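Last updated June 6, 2018

I own 146 little electrical bits, and until March they lived in a soup pot. Fuses, plugs, stray connectors - all of it rattling around whenever I wanted soup! My friend Renji Ueda finally talked me into a small drawer cabinet, a white one, and I spent a whole happy evening sorting. 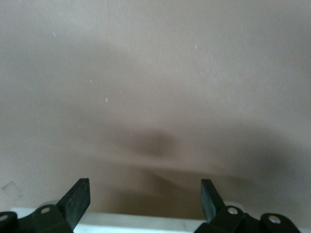
I started with the cables, and I'd start there again (they tangle with everything else). Then the small parts went in by what I use most, so fuses got the top drawer and the mystery pieces went to the bottom. It took almost 88 minutes, with one long break for noodles.
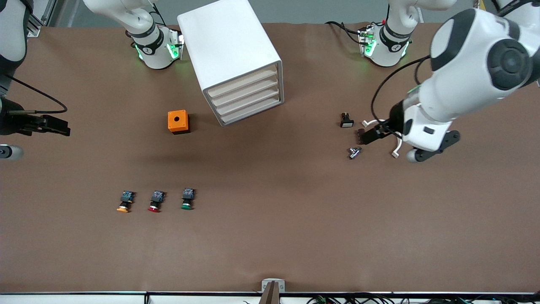
Do the drawers need labels?

Mine have them, mainly for the family. Masking tape and a marker work fine, and the tape peels off when you change your mind - I've changed mine twice already.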